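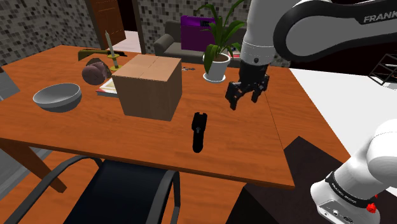

Moi j'ai passé l'huile un samedi, j'en ai remis le dimanche parce que ça buvait, et quinze jours après les verres collent encore au plateau, faut tout reprendre ? Le message est arrivé par le formulaire, on en reçoit de semblables toutes les semaines, alors autant commencer par là. Non, pas tout reprendre. Trop d'huile, pas assez essuyé. Voir « Ça colle » plus bas.

FAQ - Huiler, cirer, rattraper un plateau en bois

Imprimer | Envoyer par e-mail

Page faite vite, complétée au fil des messages. Si votre question n'y est pas, formulaire en bas.

Huile, cire ou vernis ?

Dépend de l'usage. Table où on mange tous les jours : huile dure ou vernis. Console, petit meuble d'entrée : la cire va très bien. Le vernis protège mieux, mais le jour où il s'abîme il faut poncer tout le plateau. L'huile s'abîme plus vite et se rattrape par endroits. Chez nous on huile presque tout, c'est une préférence, pas une loi.

Comment savoir ce qu'il y a déjà sur ma table ?

Goutte d'eau dans un coin discret. Elle perle longtemps et le doigt glisse : sans doute un vernis. Elle finit par foncer le bois : huile fatiguée, ou bois nu. Ensuite l'ongle. Si ça laisse une trace grasse et blanchâtre, cire. En cas de doute un coton avec un peu d'alcool à brûler, toujours dessous, jamais en plein milieu. Un vieux vernis au tampon se ramollit, les autres beaucoup moins.

Je peux huiler par-dessus un vernis ?

Non. Ça reste en surface, ça poisse, la poussière s'y met. Décaper ou poncer jusqu'au bois.

Par-dessus une cire ?

Non plus. La cire bouche. Essence de térébenthine, chiffon propre, on change de face souvent, on recommence, et on ponce une fois que c'est sec. Pénible mais pas difficile.

Et cirer par-dessus une huile ?

Oui, si l'huile est bien durcie. Attendre.

Quel grain pour poncer ?

On finit au 200 si vous avez nos disques, sinon ce qui s'en approche dans le commerce. Plus fin, le bois se ferme et boit mal. Plus grossier, on voit les rayures dès la première couche, surtout à contre-jour. Toujours dans le fil. Les croix de ponceuse orbitale se voient aussi, finir à la cale à main.

Avant ça, commencer gros et monter sans sauter trop d'étapes. Aspirer entre chaque grain. Pas la soufflette, ça renvoit tout dans la pièce.

Plateau plaqué, je ponce pareil ?

Doucement. Très doucement. À la main, grain fin, et on s'arrête dès que la teinte change sur un bord - c'est que le placage est presque traversé. Aucun rattrapage propre après. Regardez le chant avant de commencer : si le fil du dessus ne se retrouve pas sur le côté, c'est probablement plaqué.

Combien de couches ?

2 couches pour une table de salle à manger. Une troisième sur le bois de bout et autour de l'évier si c'est un plan de travail. Au-delà ça ne sert pas, le bois ne prend plus.

Combien de temps entre les deux ?

Suivre l'étiquette, elles diffèrent toutes. Pour la Cloltar naturelle, on laisse passer une nuit complète, pièce aérée. En février dans un garage pas chauffé, comptez le double, ou attendez le printemps.

Ça colle, je fais quoi ?

Remettre un peu d'huile sur la zone collante. Si, si. L'huile fraîche ramollit celle d'avant. Laisser quelques minutes, frotter au pad blanc, essuyer avec un chiffon de coton qui ne peluche pas, puis un deuxième, jusqu'à ce que le chiffon ressorte sec. Laisser durcir fenêtre ouverte. Si ça n'a pas bougé après ça, l'excédent est trop vieux : racloir, puis ponçage léger, puis une couche fine.

L'erreur c'est presque toujours l'essuyage. On étale, on attend, on essuie TOUT ce qui reste en surface. Un plateau qui brille mouillé au moment où on quitte la pièce, c'est un plateau qui va coller.

Les chiffons, à la poubelle ?

Surtout pas en boule. Les huiles siccatives chauffent en séchant, un tas de chiffons peut prendre feu tout seul. À plat dehors, loin de tout, jusqu'à ce qu'ils soient raides. Ou trempés dans l'eau dans un bocal en métal fermé. Valable aussi pour les pads, et pour le sac de la ponceuse s'il y a de la vieille huile dans la poussière. 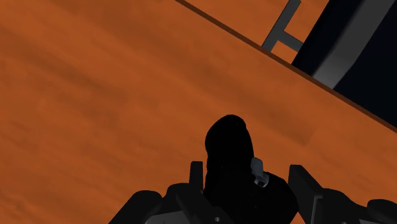 Par l'atelier Skukositz
Mis à jour le 14 septembre 2024

Ma table a viré à l'orange, c'est l'huile ?

Souvent oui. Le lin jaunit, les vernis anciens à l'huile encore plus, et un bois déjà chaud part vite vers le roux. La lumière joue aussi, certains bois foncent, d'autres pâlissent. Une huile dite incolore n'est jamais incolore, elle donne à peu près la teinte du bois mouillé. Faire l'essai avec une éponge humide avant d'acheter : si la couleur ne vous plaît pas mouillée, elle ne vous plaira pas huilée.

Pour enlever l'orange, pas de miracle. Poncer, puis une huile légèrement pigmentée de blanc. Essai sous le plateau d'abord. Le blanc se dépose dans les pores, sur le chêne on le voit beaucoup, sur le hêtre presque pas.

Taches noires autour d'un pot de fleurs ?

Eau plus tanins plus métal. Acide oxalique, gants, lunettes, bien rincer, laisser sécher plusieurs jours avant de huiler. Ne pas poncer à sec par-dessus le produit, la poussière est irritante. Si la tache est profonde elle reviendra en plus pâle, il faut vivre avec ou déplacer le pot.

Rond blanc laissé par une tasse ?

Sur huile ou cire : un peu d'huile, pad fin, frotter dans le fil, essuyer. Sur vernis, c'est de l'humidité prise dedans, parfois ça part seul au bout de quelques jours. Le fer à repasser avec un torchon, ça marche chez certains et ça fait pire chez d'autres, on ne le conseille plus.

Le plateau tuile, pourquoi ?

Une face huilée, l'autre nue. Le dessous prend et rend l'humidité, pas le dessus. Huiler les deux, le dessous peut se contenter d'une couche. Vérifier aussi les fixations : un plateau massif vissé sans jeu dans le piétement finit par fendre. Trous oblongs ou taquets. Et pas de radiateur juste à coté.

Les lames s'écartent l'hiver, je rebouche ?

Non. Chauffage, air sec, le bois se rétracte, ça se referme en été. Pâte à bois dans un joint qui bouge = pâte qui saute. Si l'écart reste toute l'année, là on peut voir pour une flipot collée d'un seul côté.

On peut manger dessus directement ?

Une fois l'huile complètement durcie, et si la fiche du produit mentionne le contact alimentaire. Pas de mention, pas de contact. Pour une planche à découper, prenez une huile prévue pour, pas le fond du bidon de la terrasse.

Entretien courant, avec quoi ?

Chiffon humide bien essoré, savon noir très dilué ou savon pour bois huilé. L'Ukenano en flacon va bien, il nourrit un peu en même temps. Pas de vinaigre chaque semaine, pas d'éponge qui gratte, pas de lingettes. Essuyer le fil de l'eau, sécher derrière.

Et une couche d'entretien quand les gouttes ne perlent plus. Chez une famille avec enfants, une fois par an. Ailleurs, moins.

Je peux louer une ponceuse chez vous ?

Oui, au comptoir Vlachopoulos seulement, 40 euros la journée, abrasifs en plus. Rendue aspirée svp. Caution par carte. Pas de réservation par téléphone, on s'y perd.

Le kit plateau, il y a quoi dedans ?

Bidon de Cloltar, pads, chiffons, gants, cale. 45 euros. De quoi faire une table de famille, pas un plan de travail complet. Le bidon seul existe aussi, et un flacon de 200 ml pour les retouches.

Le bidon entamé se garde combien de temps ?

Moins qu'on ne croit. L'air fait une peau dessus. Transvaser dans plus petit, remplir à ras, fermer, au frais. Si une peau s'est formée, la retirer sans la mélanger et filtrer le reste dans un vieux bas. Si c'est devenu du miel, déchetterie.

Vous faites le travail à ma place ?

Petits plateaux oui, déposés à l'atelier, démontés du piétement. Délai variable selon la saison, demander. Tables de ferme de trois mètres non, ça ne passe pas la porte - on a essayé.

J'ai une photo de ma tache, je l'envoie où ?

Formulaire, une photo de près et une de loin, à la lumière du jour. Dites quel produit a été passé et quand, même si vous n'êtes pas sûr. On répond dans la semaine, parfois plus.

Imprimer | Envoyer par e-mail

Contact | © Skukositz, tous droits réservés | Haut de page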